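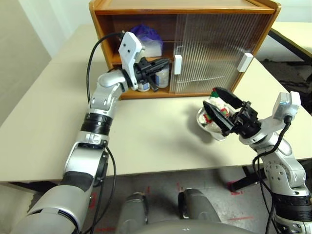
A small cabinet with sliding doors

Raymonde Dhillon keeps her cabinet on the table and not on the wall. "On the wall I forget what is inside," she told me when I visited her in Parkberg.

It is wooden, of an orange colour like honey, with one shelf and a ribbed clear door. "You see there is something behind, but not exactly what," she says. "For me this is enough — I don't want to look at every jar."

The jars live in the lower part, the bags go up. White bowls she takes out and puts back up to 30 times in a week. I asked if the sliding door is not annoying, as one half is always covered. She shook her head. "You move it by the little white handle. A door that opens to the front would push my cup from the table."

She bought it in June, second-hand.

Harpreet Sawatzky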